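3.2 Setting and materials

The observations were made in the preschool room of the Shboul Early Learning Center, a mixed-age setting that takes children between three and five. The room is divided by low shelving into a reading corner, a block area, a table for drawing and the home corner, where all of the talk reported in this paper was recorded. We chose the home corner because teachers at Shboul told us that it produced the longest stretches of talk among children without an adult taking part, and our own pilot visits in October agreed with this.

Twelve children had consent from their families to be recorded. Eight of them spoke a language other than English at home, and for most of these children the home language was Arabic. Children without consent were free to play in the home corner as usual, and any turn in which one of them spoke was left out of the transcript and marked with a gap of the same length.

The home corner was furnished by the center, and we did not add to it or move anything. Its main piece is a play kitchen, which matters for the analysis because so many of the verbs we coded – press, turn, hang, stir, heat – depend on what there is to press, turn and hang. A child who says "put it on one minute" is answering to a display, and a child who says "more, more, more" with a hand on the hood may be naming a button. We return to this point in Section 5, where the same verbs are compared across the kitchen and the block area.

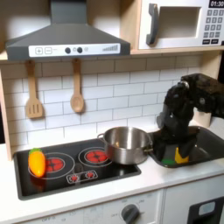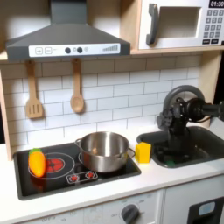

Figure 2. The play kitchen in the home corner. Both views show the range hood with its printed control strip and the two hanging wooden utensils; the microwave is visible in both as well.

3.3 Recording and transcription

Talk was recorded with a small audio recorder placed on top of the shelving, out of the children's reach. Sessions began at 9:30 in the morning, after the group meeting, and ended when the teacher called the children to wash their hands. We recorded 19 sessions in all. Six were later dropped: in four of them rain kept the whole group indoors and the noise made single voices hard to follow, and in the other two the recorder had been switched off by mistake.

The first author, Shadi Semaan, sat at the drawing table during each session and kept written notes on who was playing and what was being handled. She did not start conversations but answered when spoken to. Children asked her for help with aprons and shoelaces, and these exchanges were transcribed but not coded.

Transcripts were made in Jotaden, a line-based editor that keeps each speaker on a separate tier. Arabic turns were written in Latin script with an English gloss underneath. Bilal Issa checked all of the Arabic turns against the audio. Where he and the first author heard different words, both versions were kept and the turn was excluded from the counts of request forms.

3.4 Coding of requests

We coded a turn as a request if it tried to get another child to do something, stop doing something or hand something over. Following the Flastholm scheme, requests were sorted by form: bare commands ("give me that"), statements of need ("I need the spoon"), questions ("can I have it?") and role-based requests, in which the speaker gave an order as a character ("the baby is hungry, so you have to cook now").

Role-based requests were the hardest to code. Children moved in and out of character quickly, sometimes within one turn, and a change of voice was often the only sign. We treated a turn as role-based when the child used a character name, spoke in a clearly altered pitch, or referred to another player by role. Turns with none of these were assigned to one of the other three forms, even where the wider play made a role likely. This probably means that our counts of role-based requests are low.

Each request was also coded for response: complied, refused, bargained or ignored. A response had to begin before the topic changed. Silence followed by the requested action was coded as complied only if the session notes recorded the action, as in the Rullach study of sibling play.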